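Paper folders wanted as Drovon's winter wrapping table gets going

The folding has begun again at the old seed merchant's on Gratow Lane, and anybody passing after four in the afternoon is warmly invited to come in, hang up a coat and have a go. The Drovon Paper Table, now in its second winter, makes plain white paper bags, envelopes and gift wraps for the town's November market, and this year it has promised rather a lot of them: 400 bags for the bakers' stalls alone, before anyone has made a start on the envelopes.

The idea is a simple one, and it came out of last year's market, when two of the stalls ran out of bags before lunch and a kind soul at the back of the hall began making them out of lining paper. They were a bit lopsided, it must be said, but people liked them so much that several were taken home and kept (one is still pinned up behind the counter at the Jorkanus tea rooms, with a currant stain on it). By Christmas there was a regular little group meeting to fold, and a good deal of cake being eaten, and it seemed a pity to let it drop when the spring came.

The paper is given by Kravchuk, the printers on the station road, who let the group have the ends of their rolls, cut into sheets. It is a good stout white, pleasant to handle once you are used to it, though it does like to spring back, and newcomers often find that the first fold goes its own way. The advice is to lay the sheet flat, bring one side over loosely, and leave the pressing down until you are happy with where the edge has landed. A crease in the wrong place is there for good, although a slightly crumpled bag holds a bun just as well as a smart one.

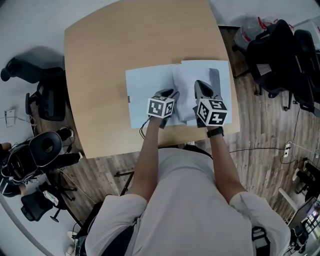

Taking it slowly is the only way, according to Oriel, and the people who try to hurry that first big fold are always the ones who end up with a fat wrinkle across the middle. Her own early attempts went straight into the scrap box, she said, and she still counts it a good afternoon if she gets 20 done that she would be happy to hand over a counter.

The scrap box has its uses too. Spoiled sheets are cut down for gift tags, and the smallest pieces go to the infants' class for sticking and painting, so there is really no need to feel bad about a sheet that has gone wrong. Last winter's tags sold out on the first morning, and there are already requests for more, with a hole punched in the corner and a bit of string if possible.

So far 47 bags are finished and stacked on the shelf by the window, which leaves plenty for everyone to do. The group folds every weekday from four until 8 in the evening, and you are welcome to stay for ten minutes or for the whole stretch. Children can come along with a grown-up. There is nothing to pay and nothing to bring, though a bone folder or an old wooden ruler would be very gratefully borrowed, and so would a decent teapot, the last one having lost its spout.

The door is the green one at the side, next to the bicycle rack. It sticks in damp weather, so do give it a good push.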